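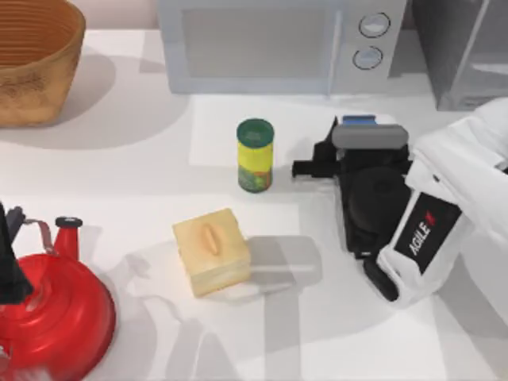

Dalus open day at Dostbridge, who went?

Home Forums Automation Events New posts Search

tablesaw_ted wrote:

Went to the Dalus open day in Dostbridge on Sun 6 February and figured I'd write it up while I still remember it. I work in packaging, so kitchen robots are outside my line, but my daughter wanted to go and parking was free.

The main room was the kitchen simulation. They had it up on a big screen with the arm doing tabletop work: a can, a kettle, a little yellow box with a handle on the lid, a basket and a microwave behind. It runs live. You could ask the guy at the desk to start it over, and he'd load a new layout and let it go again. We watched the can get picked up and moved maybe six times with different starting spots. It missed once and closed on nothing, backed off and tried again.

The physical arm was in the next room, but it was only doing a wave and a slow pick with foam blocks. There was a line for that one the whole time we were there.

The talk was 25 minutes and given by Minoru Koyama, who runs the simulation group. He spoke quietly and the room fan was loud, so sit up front if you go to the next one. He said they ran 4,000 trials of the can task the week before and logged 156 failures. He put the failures on a slide by type. Most were the gripper coming in at a bad angle.

Would go again. Coffee was bad.

pallet_jane wrote:

I was there for the morning session. I have to say I came away less happy than you did.

I drove an hour and a half to see robots and most of what I saw was a computer picture of a robot. I can watch that at home. The real arm was moving at a crawl and they had a rope so far back you couldn't see the fingers close. If you put "live demonstration" on the flyer, I expect hardware.

The 156 number doesn't mean much to me either. Failures in a simulation are failures in a simulation. The can weighs what they tell it to weigh.

tablesaw_ted wrote:

The flyer said "live demonstrations, real and simulated." I still have it on the fridge. I'll give you the rope, that was too far back.

m_orrin wrote:

I do this kind of work at Nugroho, different product. Jane's point about weight is fair, but the value is in finding the dumb failures cheaply. If the gripper comes in at a bad angle in simulation, it will come in at a bad angle on the bench, and on the bench you bend a finger. We went through three sets of fingers in October before we started checking approach angles in software first.

What I'd want to know is how many of those 156 they could repeat on the real arm. Did anyone ask?

tablesaw_ted wrote:

Somebody asked. Koyama said they had rerun 13 of them on hardware and most failed the same way, but he didn't have the exact count with him. He said he'd put it on their site. I haven't seen it yet.

pallet_jane wrote:

So 13 out of 156. And "most."

m_orrin wrote:

That's a reasonable start for a small group. Reruns take time. You have to set the objects out by hand in the same spots.

hank_in_gesthorpe wrote:

Couldn't make it, had the grandkids. Two questions. What arm are they using, and did they do anything with the microwave or is it just there for looks? The Gesthorpe plant has been talking about an arm for the break room as a joke, except I don't think it's a joke anymore.

tablesaw_ted wrote:

The one in the simulation has AGILE X on the side, white casing, black gripper. I didn't get a model number. The one in the next room I didn't look at closely.

On the microwave, the afternoon had a second task called "counter and shelf" where the carton of milk is supposed to go on the shelf next to the microwave. They didn't open the microwave door while I was there. The desk guy said the dials are modeled so they turn, but the dial task isn't ready. He let my daughter pick the start position for the carton. She put it way over in the corner to be difficult and he said that was fine.

They switch between a few views on that screen. One is low down near the gripper and I liked that one best. You get a finger coming up big in front of you, with the microwave on one side and the shelf unit on the other, and you can see how little counter there is in the gap between them.
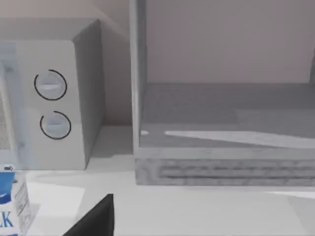

Re: counter and shelf task

m_orrin wrote:

The close view is the one I'd spend time on. From high up everything looks easy. Down there you can see the finger is large compared to the gap beside the microwave, and that the shelf has a thick rail along the bottom front. If the arm carries the carton in low it will catch on that. Did it?

tablesaw_ted wrote:

Once, yes. Carton tipped on the rail and fell back on the counter. They restarted it. The next two went in fine.

pallet_jane wrote:

See, this I would have liked to watch, and it was only on in the afternoon. The morning was all can. The schedule at the door didn't say the tasks would be different.

I'll also say the lettering on the milk and the nutrition panel look nice, but I don't see why anyone spends time on that when the dials aren't working.

m_orrin wrote:

Different people do those jobs, usually. And the printing matters if the arm is finding things by camera. A blank white carton on a white counter next to a white microwave is a hard case. You'd want to test that too, but you wouldn't start there.

pallet_jane wrote:

OK, that's an answer. I still think the lighting is off. The shadows on the table in the can task were all over the place, long straight bars of gray with nothing up there that I could see making them.

tablesaw_ted wrote:

I asked about the shadows. Desk guy said they change the lights between runs on purpose so the system doesn't get used to one setup. I don't know enough to say if that's a good reason.

m_orrin wrote:

It's a normal thing to do. We do it too.

hank_in_gesthorpe wrote:

Is there another one coming? And can you bring kids under ten, or is it going to be a problem?

tablesaw_ted wrote:

Mine is eight and was fine. They had her stand behind the rope like everybody else. The sign-up sheet by the door was for a fall date, no day set. I put my email down. If they write I'll post it here.

Hank, if you do go, use the back lot. The front one has a low curb you can't see when you turn in and I scraped the bumper on it.

pallet_jane wrote:

I'd go back if the real arm does the carton. I wrote that on the comment card. I also wrote about the rope.

m_orrin wrote:

If anybody gets hold of the hardware rerun numbers before the fall, please post them in this thread and don't start a new one. I'll email Dalus this week and ask.

hank_in_gesthorpe wrote:

Thanks all. Ted, is the back lot the one off the service road or the one behind the tire place?

tablesaw_ted wrote:

Tire place.

Contact us | Forum rules | Copyright the forum and its posters | Back to top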